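铺床的人

旅馆业里有一种工作，做得好的时候客人根本察觉不到，做得不好，第二天早上前台就会收到投诉。这种工作就是布草：床单、被套、枕套、毛巾、浴袍、毯子，从脏到干净，从仓库到房间，再从房间回到洗衣房。一家中等规模的旅馆，每天经手的布件重量超过厨房进的菜。

Muvodcombe是个海边小城，夏天人多，冬天人少。城里的旅馆大多是家庭经营，十几间客房，楼梯很窄，没有电梯。洗衣这件事，过去各家自己做，后院拉几根绳子，天晴就晒，下雨就挂在锅炉房里。后来客人多了，绳子不够用，陆续有人把床单送到外面去洗。如今城里大部分旅馆的布草，都由一家叫Kioko的洗衣行负责。

洗衣行在火车站后面的坡上，门面不大，招牌只写了姓。老板Hamisi Kioko早年在一艘渡轮上管客舱，船上没有地方堆东西，每一条毛巾都要叠成固定的尺寸才放得进柜子。上岸以后，他把这个习惯带进了洗衣行。凡是从他那里送出去的浴巾，折边一律朝里，圆边一律朝外，客房服务员从架子上取的时候，一次只会带出一条。

七月是最忙的月份。天还没亮，第一辆车就开出去收脏布草，车厢里是一袋一袋扎好口的床单。袋子上挂着牌子，写旅馆的名字和楼层。去年七月最忙的一天，洗衣行洗了602条床单，枕套没有单独记数。到了一月，有时候一整天只有269条，机器开半天就可以停。

分拣是第一步，也是最费眼睛的一步。白色的和有颜色的分开，棉的和混纺的分开，有污渍的单独放一边。污渍又要再分：酒、咖啡、粉底、防晒霜、血，处理办法各不相同。防晒霜最麻烦，刚下来的时候看不出什么，遇到水里的铁质会变成黄褐色，洗一遍比不洗还难看。海边的旅馆一到夏天就被这件事困扰，有几家干脆把浴巾换成了米色。

血渍要用冷水，这一点许多人在家里也知道。粉底要先用去油的东西处理，再进机器。至于红酒，洗衣行的人并不怎么担心，他们担心的是客人自己动手抢救过的红酒渍。有人往上面撒盐，有人倒白葡萄酒，有人用房间里的香皂使劲搓，把一小块印子搓成一大片，纤维也起了毛。这样的床单多半只能改小，做成枕套或者抹布。

床单的寿命可以算得很细。一条普通的纯棉床单，进口也好，本地也好，洗到一定次数，中间那一块就会变薄，对着灯能看见手指的影子。旅馆通常按年份报废，洗衣行则按手感。Kioko洗衣行给几家老客户的床单在边角缝了有颜色的线，每换一年换一种颜色，哪一批该退了，翻开边角就知道。去年退下来的是绿线，今年轮到蓝线。

洗完以后是熨。大机器熨床单，两个人站在进口，各抓一个角，抖开，送进去，出来的时候已经是平的。抓角的人要配合，一快一慢，床单就会斜着进去，熨出一道对角的印子，只能重来。洗衣行里搭档时间最长的一对，彼此很少说话，其中一个抬手，另一个就已经松开了。她们对着站了许多年，下班以后各走各的路。

叠是另一门功夫。床单的叠法取决于谁来铺。有的旅馆要求叠成长条，服务员往床上一搁，左右各甩一下就开了。有的旅馆柜子浅，只能叠成方块。还有一家坚持要把印着店名的一角露在外面，为了这个角，叠的时候要多翻两次。

毯子和盖毯是整个流程里地位最模糊的东西。床单每位客人都换，这是规矩，没有商量余地。毯子却不一定。有些旅馆一周送洗一次，有些一个季度送洗一次，有些要等到看得见脏。客人一般也不问。可是一张床上，人坐着看电视的时候盖的是它，光脚踩的是它，摊开行李箱压在下面的还是它。
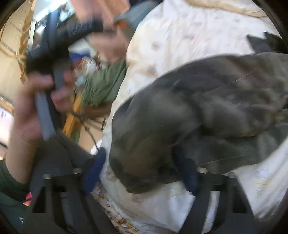

有一位读者来信谈到过这个问题，署名Vestotia，说自己出差多年，进房间第一件事就是把床尾的毯子卷起来放到椅子上，离店之前再铺回去，免得打扫的人以为少了东西。信里还说，住过的旅馆里只有一家在毯子上别了纸条，写着上次清洗的日期，那一晚毯子就留在了床上。

写纸条这件事，Muvodcombe也有人试过。一家有9间客房的旅馆，在每条毯子上别一张小卡片。头一个月，客人反应不错，有几位在留言簿里专门提到。第二个月开始出现麻烦：卡片掉了，服务员补写的时候记不清日期，有一位客人把卡片翻过来，发现背面写着另一个日子，于是到前台要求换房。旅馆后来取消了卡片，改成每位客人离店都送洗，毯子也因此从羊毛的换成了比较轻的料子。

换料子是旅馆和洗衣行之间谈得最多的话题。羊毛毯子好看，压得住床，可是缩水，怕热，干得慢。棉毯容易打理，洗久了会发硬。化纤的便宜，干得快，冬天会起静电，颜色也总有一点亮。店主们选料的时候，先看样品册，用手摸，再问洗衣行的意见。Hamisi Kioko的意见通常只有一句：先拿一条来，洗十遍再说。

十遍不是随口说的。他在店里留了一台小机器，专门洗样品，每洗一遍剪一小块下来，贴在硬纸板上，从左到右排成一行。到第十块，颜色掉了多少，边缩了多少，有没有起球，都摆在那里。这些硬纸板放在柜台底下的抽屉里，店主来了可以翻。有一块灰色的样品，前五遍几乎没有变化，第六遍忽然起了一层球，那个牌子后来再没有旅馆订过。

颜色的流行也影响洗衣房。有几年，旅馆喜欢在白床单上搭一条紫红色的长巾，横在床尾，客人进门时显得隆重。紫红色掉色，只能单独洗，长巾的尺寸又特殊，机器熨不了，要用手。那几年洗衣行多请了一个人，整天熨长巾。后来改流行灰色和米色，长巾也渐渐不用了。请来的那个人留了下来，改做缝补。

缝补的房间在二楼，朝北，白天也要开灯。窗边一张长桌，桌上是针线、拆线刀和一盒从旧被套上拆下来的扣子。被套的扣子在机器里容易碎，碎了的边缘很利，会把别的布料划破，所以每一批被套送进去之前都要摸一遍扣子。有些旅馆改用系带，系带不碎，却会互相缠住，从机器里拉出来的时候像一根长绳子，解开要花不少时间。按扣也有人试，躺上去硌得慌。

被套的问题在铺床的人那里更明显。把被芯塞进被套，是客房服务员最不喜欢的工序，一个人做尤其吃力。有经验的做法是先把被套翻过来，手伸到里面，捏住两个角，再隔着布捏住被芯的角，一抖，翻回来。个子不高的人要站到床沿边上，把胳膊举过头。一间房如果有两张床，一个上午十几间，肩膀到中午就抬不起来。

Hammont旅馆是城里较大的一家，临着码头，客房分在三层楼上。那里的客房主管把铺床拆成几段，要求新来的人先练一侧，再练另一侧，走动的路线也规定好：从床头左边开始，绕过床尾，到床头右边结束，中间不折返。按照她的说法，省下来的路，一天够从码头走到火车站。新人一般要一周才跟得上，头几天总有人把床单铺反，缝线朝上，又得掀掉。

折角有两种流派。一种叫信封角，斜着折，边缘利落，医院里也用这个。另一种直接把多余的塞进床垫下面，快，但客人翻几次身就松了。Hammont用信封角，隔壁街上的几家小旅馆用后一种。也有店主改用带松紧的床笠，省事，可是床笠不好熨，也不好叠，堆在架子上东倒西歪，洗衣行因此要多收一点钱。

收费是按件算的。床单一个价，枕套一个价，毯子按重量另算。账单一个月出一次，星期天不送货，客人星期天退房的多，于是星期一早上收来的袋子总是最满的。遇到大型婚礼，袋子里还会混进别的东西：餐巾、桌布、一只袜子、房卡、耳环。洗衣行门后有一个木盒，专门放这些，每次送货带回去，交给各家前台。袜子很少有人来领。

布草丢失是行业里的老问题。有的被客人带走，有的被风吹走，有的在各家之间弄混。洗衣行每年年底做一次盘点，把架子上的东西全部搬下来对账。去年盘点，对不上的枕套有246只，其中一部分后来在一家旅馆的阁楼里找到，和圣诞装饰放在一起。余下的没有下落，双方各担一半。

枕套丢得比床单多，原因很简单，它小，又顺手。有人拿它装脏衣服，有人拿它包玻璃杯，有人拿它装沙滩上捡的石头。铺床的人对石头印象很深，因为枕套退回来的时候，底下常常有一个磨出来的洞，还有沙子。沙子进了机器，要停下来清。每年夏天洗衣行都要给各家旅馆发一张通知，请他们在走廊里放几个布袋，给捡石头的客人用。有的放了，有的没放。

毛巾的去处比较固定。旧浴巾剪开做地巾，旧地巾做抹布，抹布用到最后送给城里的动物收容所，垫在笼子里。床单可以改成枕套，也可以送给油漆工盖家具。毯子最难处理，太厚，剪开会掉毛，收容所冬天肯要，夏天不肯。仓库角落里总有几捆等着天冷。

近几年，有旅馆开始在浴室里放一张小牌子，请客人把还想继续用的毛巾挂起来，要换的放在地上。洗衣行的量因此少了一些，少的主要是浴巾，手巾没有变化。店主们原以为客人会嫌弃，结果多数人照做。也有人把所有毛巾都挂起来，走的时候又全部扔进浴缸，泡在水里，湿毛巾的重量是干的好几倍，收布草的人要先拧干才搬得动。

床单能不能也照这个办法，城里还没有定论。住一晚的客人不用谈，住三晚以上的，有的旅馆隔天换，有的一直到退房才换。Hammont试过让客人自己选，在枕头上放一张卡，要换就留在床上，不换就收进抽屉。许多人没看见卡，卡掉进了被子里，跟着床单一起进了洗衣房，洗成纸浆，粘在别的床单上，一点一点用手摘。那之后换成了塑料卡，摘是不用摘了，可机器里会哗啦哗啦响。

冬天，洗衣行会关掉一台机器检修，人也轮流休假。这段时间各家旅馆来谈下一季的合同，顺便看样品。谈的多半是细节：几点送，送到前门还是后门，袋子用布的还是塑料的，毯子多久洗一次。去年有三家旅馆把毯子的送洗改成了每客一换，洗衣行为此添了一排晾架，装在原来停自行车的棚子里。

棚子四面透风，晾毯子很合适，只是海鸥多。晾架上方后来拉了网，网眼的大小换过一回，第一种太大，拦不住。现在用的是渔具店里买来的旧网，颜色发绿，从坡下的站台上就能看见。下午四点以后收架子，毯子叠好，按旅馆分堆，等第二天早上装车。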